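Okay, so the part of the pipeline I ended up owning this term was the bit between "the gripper saw something" and "here is a trajectory you can train on". I thought it would take two weeks. It took until February.

## What I was trying to do

Our demos get recorded with hand-held grippers, and each one has to come out as a clean path: where the gripper was, which way it pointed, how wide the fingers were. Camera tracking gets you most of the way there, but it drifts, and with two people working in the same room you also want both paths in one shared set of coordinates. My code (I called it Palomino, no good reason) takes the tracker output, looks for the square markers on the other person's gripper, and uses them to pull the two paths together.

## Getting the markers to behave

The first version ran the detector straight on the fisheye picture. Bad idea! Squares near the middle were fine, but out towards the sides they bend so much that the corner finder either gave up or put a corner somewhere silly. I tried flattening the whole picture first, which smeared everything near the border and made each run painfully slow.

What worked was cropping. I guess where the cube ought to be from the last good pose, cut out a patch, flatten only that, then run the detector on it. If there's no last pose I fall back to a coarse search over the full view. That's a bit ugly, but it only kicks in at the start or after the cube has been out of sight.

Then there was the flipping problem. A single flat marker seen from far away can fit two poses almost equally well, and mine would jump between them. I now solve for all the visible faces of the cube together and throw out any answer that would need the wrist to turn faster than a limit I set in the config file.

## The drawer set

I tested on the Sellcombe recordings, 33 demos of opening a drawer and reaching in. With the old code 11 of them had at least one bad jump. With the new code I'm down to two, and both have the cube hidden behind an arm for ages. 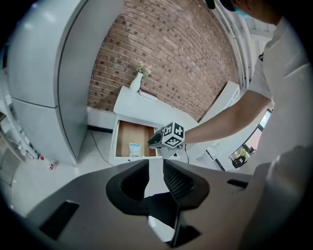
*Clivstead robotics project, student report, 19/01/2021*

The nightstand drawer is my favourite one to debug on. The cube is over on the right with its black patterns showing, the drawer is all the way out, and the brick wall's mortar lines curve so much that you can judge the flattening by eye.

## Still to do

- Smooth the finger width signal, it's noisy when the pads are nearly closed
- Move the wrist speed limit out of the Vasell config and into ours
- Write proper tests (I have one, and it checks that the file loads)

I'd also like to try the cropping trick on the second gripper's view, so the two can correct each other both ways.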